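Home Issues Authors Search Contact

4.2 Open-day demonstration at the Eswood site

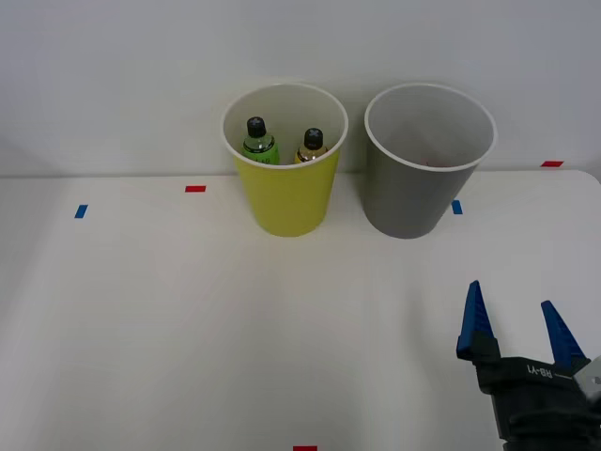

Figure 6. Cup-to-cup transfer station, two bottles in the yellow cup.

Does a public demonstration give usable trial data? It gives data on interruptions and restarts, which laboratory sessions seldom produce, but success rates should be reported separately.

The station ran for one afternoon in December under the Etel controller. Visitors chose the bottle to be moved, and the operator entered the choice at the console. A total of 494 requests were logged. Of these, 37 were stopped by the operator before the first grasp and are excluded from the analysis. Tape strips on the tabletop served as position markers. The speed limit was held at 200 mm/s throughout, as in the earlier Surov trials. Restart times were scored using the Rahimi protocol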